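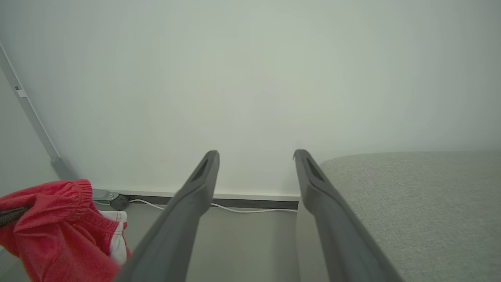 Al pie de la pared, antes de empezar la jornada.

Cuaderno de taller, febrero, 9:30

Vuelvo a las pinturas de cal, que las tenía abandonadas desde antes de las fiestas (y se nota, porque he tardado media hora en entender mi propia letra). Apunto aquí lo que voy haciendo para que Pin-yu pueda seguir si me pilla el curso de encuadernación.

La pasta del cubo grande está estupenda. Mantecosa, sin grumos, con su dedo de agua encima. La del cubo pequeño tenía costra en un lado: la tapa no cerraba bien y había entrado aire. He quitado la costra entera y lo que queda lo guardo para imprimaciones, para acabado ni hablar. Por favor, los cubos con la tapa apretada por los cuatro costados, que siempre se queda uno levantado.

Preparo la mezcla 505, que es la misma del otoño con un poco menos de ocre. Anoto el orden porque la última vez lo hicimos al revés y salieron vetas: primero el pigmento en remojo en agua sola, hasta que deja de flotar; luego lo paso por la media vieja; después la cal, poco a poco, batiendo a mano. El taladro mete burbujas y luego las burbujas se ven en la brocha, digan lo que digan los de Voruvby en su folleto.

11:00. Primera mano en las placas de prueba. Las había mojado antes, pero creo que me quedé corto: la cal tiraba muchísimo y en dos pasadas ya no había manera de fundir los bordes. Las siguientes las empapo bien, espero a que se vaya el brillo y entonces sí, qué gusto, la brocha corre sola. Cruzando las pasadas en aspa se disimula mucho el empalme. En horizontal quedan rayas, siempre, por muy fino que vayas.

Ngan-ling ha pasado a mirar y dice que el tono le parece frío. Puede ser, pero en mojado engaña una barbaridad, así que no toco nada hasta que seque. Me ha recordado que en la 937 nos pasó justo eso, corregimos con prisa y acabamos con un salmón que no quería nadie (todavía queda medio cubo en el estante de arriba, por si alguien tiene una habitación triste que pintar).

13:15. Secando. He puesto las placas lejos del radiador, de pie, con una cuña detrás. La caseína la dejo para la tarde. La que mandaron de Zukon huele más fuerte que la de siempre y se disuelve peor, he tenido que colarla dos veces. Lyle opina que es cosa del agua fría. Probaré con templada y lo apunto.

16:40. ¡Con templada mejor! Ni un grumo. Lyle tenía razón y se lo he dicho, para que luego no diga.

El tono ha subido muchísimo al secar, casi un punto más claro de lo que yo quería. La placa que mojé poco se despolva al pasar la mano, deja la palma blanca. La otra aguanta. A la floja le doy mañana una veladura con caseína, muy diluida, a ver si la sujeta, aunque no me fío mucho.

Sobre el zócalo del almacén: Jui-lin quiere pintarlo con esto mismo y yo le he dicho que primero hay que rascar el plástico viejo, que la cal encima de plástico se va a láminas. Se lo piensa.

Pendiente:
Pedir ocre, queda un fondo de bote.
Lavar la brocha ancha con vinagre, que tiene cal en la virola.
Preguntar a Shih-chieh dónde puso el tamiz de 30.
Segunda mano de la 505 mañana a primera hora, con la placa mojada desde antes del café.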